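Ferine FG-2 Two-Finger Gripper Kit
Zorkier Automation Supply > End effectors > Electric, parallel

Part no. 3583
Price: $1000 per kit, GST not included
Availability: in stock, ships from our Pradumthorpe warehouse

The Ferine FG-2 is a small electric gripper for bench-top arms. It suits teaching labs, pick-and-place trials and light assembly work. Each kit comes with the gripper body, one set of soft finger covers, a mounting ring and a cable.
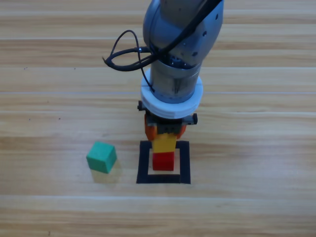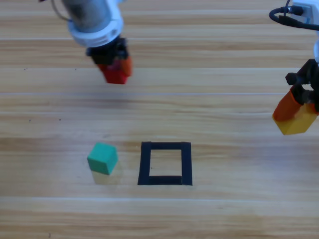 Block and tape-square trials on a wooden bench.

What we tested

Before adding a gripper to the catalogue we run it through the same set of jobs as the ones we already sell. For small grippers that means picking up coloured blocks, setting them down inside a taped square and stacking one on another. The blocks are cheap and easy to replace, and a poor release shows up straight away as a shifted base.

The FG-2 was run for 181 cycles with soft covers and then again with the bare fingers. With the covers on, it put down tall blocks without dragging the one underneath. Bare fingers were quicker to close but tended to twist a block that was picked up off-centre. If your parts are painted or have rounded edges, order the covers. For square metal parts the bare fingers are fine.

We also compared it with the Gunawardena G40, which we have carried for longer. The G40 grips harder and has a wider opening, so it remains the better choice for boxes and bottles. It is also taller, and on a short arm you will notice the lost reach. The FG-2 is easier to work with close to the table and gets between parts that sit side by side.

Specifications

Type: two-finger, parallel, electric
Opening: 90 mm
Drive: brushless motor, 24 V DC
Finger mount: two screws per finger, M3
Control: digital I/O or serial
Feedback: finger position and grip detected
Body finish: black

In the kit

Gripper body
Soft finger covers, one pair
Mounting ring with screws
Cable
Hex key
Printed quick-start sheet

Fitting notes

Bolt the mounting ring to the arm first, then the gripper to the ring. Tighten the screws in a cross pattern. Leave enough slack in the cable for the wrist to turn both ways, and check it by hand at low speed before running a program. A cable that is too short will pull at the connector; one that is too long can catch on the next joint.

After changing finger covers, run the homing routine again. The covers add thickness and the old closed position will be wrong. Settings are kept when the power is off.

If you are running two arms over one table, give each gripper its own serial address. Both leave the factory set to 1. Set up a shared zone in the arm controllers as well, as the gripper has no way of knowing where the other arm is.

Options and spares

Soft finger covers, extra pair
Bare fingers, aluminium
Blank fingers for machining your own shape
Mounting ring, wide pattern
Cable, long

Warranty and returns

Ferine covers the gripper body for one year. Finger covers wear with use and are not included. Unused kits can be returned in the original packaging. The June firmware is loaded on all current stock; older units can be updated over the serial cable.

Page updated 2018-10-26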